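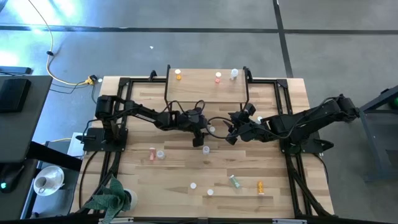
小瓶の仕分け室から　ゼヴィッツ グレラム事業所のこのごろ
2026年5月1日更新

いつも事業所のページをのぞいてくださって、ありがとうございます。総務と広報を兼ねている者です。前回は食堂の新しい椅子のことばかり長々と書いてしまい、「仕分け室のほうはどうなったの」というお便りをいくつか頂戴しました。お待たせしました、今回は仕分け室です。写真のページですから文章は短くまとめるつもりでいたのですが、下書きの段階でもう長くなっております。お茶でも淹れて、のんびりお付き合いください。

はじめての方のために少しだけ。ゼヴィッツはお店に置く見本用の小瓶をお貸しする会社です。化粧水やアロマオイルのお店で、棚の手前に色とりどりの小さな瓶が並んでいるのを見かけたことはありませんか。季節が変わるとお店は並びを入れ替えますので、役目を終えた瓶が段ボール箱でグレラムに戻ってきます。それを色と形で分けて、キャップの合うもの同士を組にして、次のお店に出せるように棚へ戻す。私たちは昔からこの仕事を「棚戻し」と呼んでいます。入社したばかりの人はたいてい、本の話だと思うようです（図書館みたいですものね）。

瓶の型番はいまカタログに載っているだけで106種類あります。色違いまで覚えているのは、仕分け室の面々と、なぜか経理のひとりだけです。私は何年いても、薄いピンクともっと薄いピンクの区別に自信が持てません。夕方の光ではなおさらで、以前は日が傾くと「ピンクは明日にしよう」という声がよくかかっていました。

この棚戻しに機械の腕を入れる計画が「ガヴァラス」です。名前の由来をよく聞かれるのですが、最初の打ち合わせのときに部屋の予約表に書いてあった仮の名前がそのまま残ってしまっただけで、深い意味はありません。もう少し立派な話を用意しておくべきだったと、社外の方に説明するたびに思います。

棚戻しの仕事と、台の上のこと

棚戻しはひと言でいえば、散らばったものを並べる仕事です。箱から出した瓶は、立っているのもあれば寝ているのもあり、キャップだけころんと離れているのもあります。人の手なら、寝ている瓶を起こしながら小指でキャップを寄せる、というようなことを話をしながらやってしまいます。ベテランの手元など、見ているとまるで編み物のようで、私は用事で部屋に入るたびについ立ち止まって、書類を届けに来たことを忘れておりました。

ところが同じことを機械の腕に覚えてもらおうとすると、これがたいへん手間のかかる話でした。寝ている瓶を起こす。言葉にすれば数文字ですが、どこをつまむのか、つまんだら手首をどちらへ回すのか、隣の瓶に肘が当たらないか。計画をまとめているヴァサンティ・チョウドリーさんは、準備のあいだじゅう仕分け室の隅に丸椅子を置いて、皆の手元をじっと見ていました。見られるほうは最初こそ緊張していましたが、そのうち慣れてしまい、しまいには「いまの持ち方、見てました？」と自分から声をかける人まで出る始末で、あの時期の仕分け室はなかなかにぎやかでした。

チョウドリーさんが当時ノートに書きためたものを、私も一度見せてもらいました。「キャップは最後」「丸い容器は転がるので先に端へ」「ラベルを手前にするのは癖であって規則ではない」といったことが、細かい字で何ページも続いています。この「癖であって規則ではない」の欄がいちばん長くて、皆で回し読みしたときにはずいぶん盛り上がりました。長年、隣の人もそうしているから規則だと信じていたことが、いくつもあったのです。ラベルの向きについては、その後ちゃんと話し合って、手前に向けることに決めました。規則になったわけです。

二月はとにかく荷物が多い月でした。春の入れ替えを早めるお店が重なって、戻ってきた瓶は月のあいだに1,414本。これを全部、手だけでやるとなると、例年なら他の部署から応援を呼んで、廊下の長机まで使うところです。今年は廊下は使わずに済みました。ただし腕がすいすい片づけてくれたのかというと、そこまで格好のいい話でもありません。むしろ二月は、腕のほうがつまずいて人が呼ばれる、という場面の多い月でもありました。

つまずきの代表は、やはりキャップです。白くて小さくて、台の木目の上では人の目にも意外と紛れます。腕がつかみ損ねると、手元の画面に呼び出しが出て、誰かが席を立って見に行きます。はじめのうちは呼び出しの音が鳴るたびに部屋中の顔が上がっていました。集中が切れるからなんとかしてほしいという声が何人もから出て、チョウドリーさんが音をやめ、灯りだけの知らせに変えました。これは皆にとても喜ばれました。機械そのものの改良より喜ばれたかもしれません。
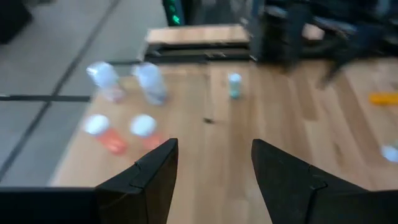
グリッパーの指の間から見た木の台。小瓶が集まる向こうに、淡いミント色の容器がひとつ。

腕の先についている小さなカメラの眺めを、仕分け室では「手首の目」と呼んでいます。二本の指が手前にあって、その先に瓶が見える。慣れないうちは少し目が回りますけれど、見続けていると、自分の手を伸ばしているような気がしてくるから不思議です。

この眺めのおかげで、話し合いのしかたが変わりました。以前は、瓶の置き方の相談というと、どうしても「なんとなく取りにくい」「いや、そうでもない」という言い合いになりがちでした。手も背丈も違う人間同士ですから、取りにくさだって違って当たり前なのですが、それをうまく言葉にできなかったのです。いまは昼休みの前に少しだけ集まって、手首の目の記録を見ながら「ここで指が開きすぎている」「瓶をもうひとつ分離して置いたらどうか」と話します。話しているうちに、「そういえば私もこの並びだと取りにくい」と人間側の都合も出てきます。箱から出すときの並べ方は、そうやって二度ほど変わりました。背の低い人からは、奥の板の高さのことでずいぶん前から言いたいことがあったそうで、それもこの集まりでようやく聞くことができました。総務としては、もっと早く伺うべきだったと反省しております。

仕事の中身の変わりようについても書いておきます。お便りでいちばん多く頂いたのが、このご質問でしたので。

棚戻しの担当を減らしたのか。減らしておりません。顔ぶれは前と同じです。ただ、一日の過ごし方はかなり違ってきました。前は朝から夕方まで、ほぼ同じ姿勢で手を動かす仕事でした。いまは腕の様子を見る時間、瓶を台に出す時間、腕が苦手なものを手で分ける時間、それから記録をつける時間があって、交代で回しています。この交代表を作るのに使っているのが「スティタム」という社内の道具で、もともとは会議室の予約のために作ったものです。よく使い回す会社だとお思いでしょう。そのとおりです。

スティタムの交代表には、はじめかなり不満が出ました。腕を見る番が長すぎるというのです。手を動かさずに見ているだけの時間は、外から見ると楽そうですが、当人にはなかなかこたえるようで、「編み物を取り上げられて、人の編み物を見ているみたい」と言った人がいました。私が先ほど編み物のたとえを使いましたのは、実はこの方の受け売りです。そこで見る番を短くして、あいだに必ず手を使う番をはさむことにしました。腕に任せられる瓶をわざわざ手で分ける時間まで残すのは無駄ではないかという意見も、事業所の中にはあります。私は残してよかったと思っているほうですが、この件はまだ話し合いの途中で、次の期にまた見直す約束になっています。

楽になったこともちゃんとあります。まず肩です。月末になると湿布の匂いがしていた部屋が、このごろはほとんど匂いません。お昼に外へ出る人も増えました。前は皆、腕がだるくて動きたくないと言って、部屋でおにぎりを食べていたのです。それから、早帰りが取りやすくなりました。お子さんのお迎えのある人が、以前のようにすまなそうに頭を下げながら帰ることが減って、普通に「お先に」と帰っていきます。私はこれがいちばん嬉しい変化かもしれません。

さみしいという声もあります。手を動かしながらのおしゃべりが減った、と。番が細かく分かれたぶん、隣に座る相手がしょっちゅう変わりますし、画面を見ながらではどうしても黙りがちになります。いつも隣同士だった二人組が、いまは廊下で立ち話をしている姿をよく見かけます。これについては良い案がまだなく、とりあえず箱出しの番だけは二人ひと組にしてみたところです。立ち話は立ち話で続いているようですけれど。

瓶を並べる順番の話

木の棚に瓶を戻すところは、お店のご担当者が見学に来られると、いちばん足を止めてくださる場所です。細い脚の上に明るい木の板がのっていて、そこに小瓶が並ぶ。並ぶとやはりきれいなものです。出荷用の受け箱にはひと箱に24本入りますが、箱に入れてしまうと上からキャップしか見えませんので、色が楽しめるのは棚にいるあいだだけなのです。

ところで、腕は色の並びに好みがありません。言われたとおり、来た順に置きます。ところが人のほうは、どうしても濃い色から薄い色へ並べたくなるらしく、腕が置いたあとをそっと並べ替える人があとを絶ちませんでした。そうすると記録と棚が合わなくなって、チョウドリーさんが首をかしげることになります。しばらくのあいだ、腕の置き間違いがやけに多い日があるというので原因を調べていたのですが、何のことはない、並べ替えの好きな人の出勤日と重なっていたのでした。ご本人はたいそう恐縮しておられましたが、
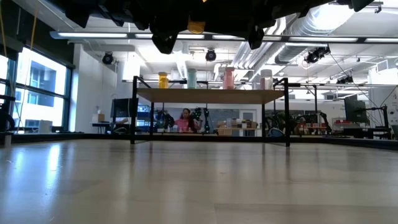
チョウドリーさんは叱るどころか、それなら好きな並べ方を教えてくださいと言って、色の順番を一緒に決めてしまいました。いまの見本の並べ方には、その方の好みがしっかり入っています。黄色からはじめるのがこだわりだそうです。隣り合わせのピンクと薄いピンクについては私からもひとつお願いをして、見本のときは薄いほうを端にしてもらいました。こうしておくと、私でも見分けがつきます。

この件があってから、気がついたことは並べ替える前に書く、という決まりができました。入口の脇に帳面を一冊ぶら下げてあって、何でも書いてよいことになっています。読み返すとなかなか味わい深く、「緑のラベルの瓶、寝かせると持ちにくそう」「今日は朝の光がまぶしい」「お茶の置き場所、もう少し遠くに」「昨日の直し、とても良いです」といった調子です。まぶしいという件については午前中の作業の始め方を少し変えました。お茶の件はなかなか徹底されません。書いた当人がいちばん近くに置いているのも見ましたので、この場を借りてお知らせしておきます。

帳面の書き込みは、先月で100件になりました。お祝いというほどでもないのですが、ちょうど百番目を書いた人にお菓子の箱を贈ることにしていたところ、百番目の書き込みが「百番目は誰になりますか」だったので、少しだけもめました。結局お菓子は皆で分けました。

見学に来られた方から、あの腕のそばで働くのは怖くないですか、と聞かれることがあります。仕分け室の人たちの答えはまちまちで、最初から平気だった人もいれば、いまも動きはじめには一歩下がるという人もいます。下がりたい人は下がってよいことにしています。慣れるまでの時間は人それぞれですし、急がせて良いことはひとつもありません。腕を止める操作は全員が練習しました。総務の私も練習させてもらいました。止めてよいか迷ったら止める、止めた人に理由を問いたださない。これだけは、ガヴァラスのいちばん初めの打ち合わせで決めたまま、一度も変えていません。止めたときの記録も帳面の横の紙につけていますが、名前を書く欄は作っていません。

それから、若い人の教え方が変わったことも書いておきたいと思います。昔は、入ったばかりの人は先輩の横に座って、ひたすら手元をまねるところから始めました。今年入った人は、まず腕がつまずいた場面を見るところから始めています。どうしてここで落としたのか、自分ならどこを持つか。それから実際に手で瓶を扱ってみると、先輩の手つきのありがたみがよくわかるのだそうです。教える側も、これまで黙ってやっていたことを口で説明しなければならなくなって、最初はずいぶん困っていました。「説明しろと言われると手が止まる」と嘆いていたベテランが、このごろは身ぶり手ぶりの名講師です。声が大きいので、廊下を通ると授業の中身がだいたいわかります。

これからの予定も少しだけ。夏までに、丸い容器を腕に任せられるかどうか試すことになっています。ふたの広い、低いあの形です。いまのところは人が受け持っていて、手の仕事として気に入っている人もいるものですから、任せるとしても全部ではなく半分くらいにしようかという話になっています。もうひとつ、記録をつける画面の文字が小さいという声が多いので、こちらは連休明けに直します。老眼鏡を忘れた日でも読める大きさを目標にしているそうで、私もひそかに楽しみにしております。

見学のお申し込みは、いつもどおり事業所の総務までお電話かお手紙でどうぞ。仕分け室は一度に大勢は入れませんので、人数の多いときは組に分かれていただいて、お待ちのあいだは食堂の新しい椅子にお掛けください。座り心地については前回の記事に詳しく書いてあります。瓶のお貸し出しのご相談は営業の窓口へお願いいたします。

お便りもお待ちしています。頂いたものは仕分け室にも回覧していて、皆、思った以上に熱心に読んでいます。前回「手元の写真をもっと見たい」と書いてくださった方、ありがとうございました。次回は箱出しのあたりをご紹介するつもりです。棚卸しと重なるので、少し間があくかもしれません。

ゼヴィッツ グレラム事業所　総務・広報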